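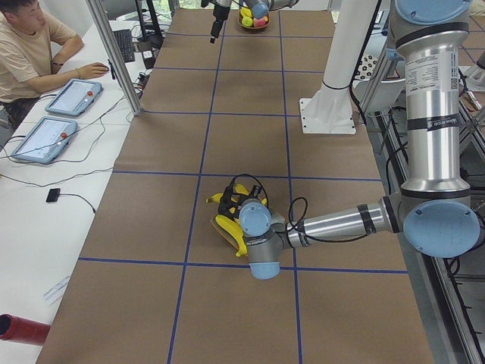
ok back from the Miken open day, posting before I forget stuff

1/ got there 9 minutes late, parking in Evthorpe is a joke. missed the safety talk, Yesenia Chambi let me in anyway

2/ two arms, one long table. toy fruit on plates and in bowls. they've done 867 pickups since December, every one logged

3/ bananas are the hard one she says. curved, slippery, want to roll. apples "boring" now

4/ asked Aníbal Ccori why tape on the paper. grid squares, so you can put the plate back in teh same spot. cheap!! stealing this

5/ kid next to me asked if it could peel one. long pause. "not this year"

6/ next demo is the 17th, sign up at the front desk, it fills up fast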